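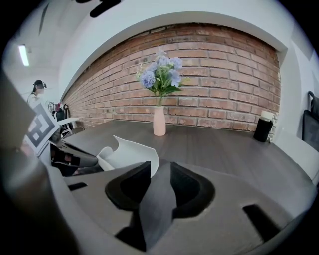
Who Stays for the Credits? A Report on Post-Credits Scenes and the People Who Wait for Them

Term project, Media and Audiences
Group members: Niamh Ó Riain, Angelica Catacutan, Sylvie Li
Written up by Angelica

Where the idea came from

I have a bad habit of turning around in my seat when a movie ends. I want to see everybody's face! My sister hates it. But when the third Revow movie came out I turned around and saw that half the room was already standing up and putting on jackets, while the other half sat there like they'd been glued down, and I started wondering who these two groups of people were. Were the sitters the big fans? Were the leavers bored, or did they just need the bathroom?

If you haven't seen the Revow movies, they're superhero movies about a night-shift ferry pilot who can rewind water. There are four so far and every one has at least one extra scene after the credits start. The first movie has one short scene in the middle of the credits. The second and third have one in the middle and one at the very end, and the fourth has a single scene at the very end, after the music licenses and the caterers and everything. That last one became our main test case, because you really have to want it.

What we did

We used the Friesen, the two-screen theater in Jamotville, which ran all four movies as a summer series in July. The manager, Rosaire Ouellet, let us sit in the back row and count heads as long as we bought tickets like everyone else (fair enough). We covered 10 screenings between us. At each one we counted the audience three times: when the credits started, when the names began to scroll, and when the lights came up.

We also handed out a one-page questionnaire in the lobby. It asked whether the person had seen the other movies, whether they stayed, and why. Niamh wanted a question about comics too, so we squeezed it in at the bottom, and a lot of people missed it. I'd put it on top next time.

We ended up with 400 people in the head counts and 100 questionnaires back. I know that isn't a lot for a franchise this size, but it was enough to argue over for weeks.

What we counted

Of our 400 people, 200 were still in the room when the lights came up. Exactly half. Sylvie recounted the tally sheets because she didn't believe it, and got the same answer.

The half-and-half split hides a lot, though. Movie one was the messiest. Plenty of people stayed for the mid-credits scene, laughed at the umbrella joke, and then kept sitting there for a second scene that doesn't exist. I felt kind of terrible watching them. A couple of them asked the usher if the projector had been shut off early.

Movies two and three behaved the way we expected, with a big chunk leaving right after the mid-credits scene and a smaller bunch hanging on to the end. Movie four surprised us. We figured it would lose the most people because of the long wait, and it kept the most. Our best guess is that by movie four the casual viewers had dropped out of the series altogether and the room was mostly fans. But it could also be the song. The credits song on the fourth one is great and I saw people singing along.

What people told us

The answers to "why did you stay?" were my favorite part of the whole project. The most common one was some version of "there's always something." Quite a few people wrote that they stayed because the person who drove them was staying. One person wrote "I paid for the whole movie," and one wrote "finishing my nachos."

The leavers had better reasons than I expected. Many said they'd just watch the scene online that night. A few were annoyed, and one wrote a whole paragraph on the back about how the extra scene in movie three undoes the ending. I went back and rewatched it and I think that's right. The ferry goes down, the captain says goodbye, we all cry, and then four minutes later there she is in Asville ordering soup. It's a fun scene! But it does take the air out of the goodbye.

Huguette Girard, who teaches the film history elective, talked with us for an hour about this. She compares the extra scene to the "next week on" part of an old serial, and she pointed out that the serials put it where you couldn't miss it. The Revow movies hide it, so seeing it makes you feel like a member of something. I liked that a lot and it changed how I read the questionnaires. The word "real" came up over and over, as in real fans stay. Niamh thinks that's a little snobby. I used to say it myself, so, yeah.

Problems with our method

Counting heads in a dark room is hard. Kids slide down in their seats, and people come back from the bathroom. At one screening of movie two Sylvie and I were off from each other by three and had to use the middle number.

The bigger problem is that the questionnaires were in the lobby at the end. People who left early were in a hurry — they walked right past our table. So our paper answers lean toward the stayers even though the head counts don't. We tried fixing this at the last few screenings by putting Niamh near the doors, and it helped some.

Also, this was a summer rerun. Most of the audience could have already known what the scenes were. We didn't ask if it was their first time seeing that particular movie, and I still can't believe we forgot.

What I'd do next

I'd like to run the same count on a brand-new release, opening weekend, and compare it with the third week. Sylvie wants to do horror movies, which hardly ever have extra scenes, to see how many people wait anyway out of habit. Rosaire has already said we can come back, and the fifth Revow is supposed to have three.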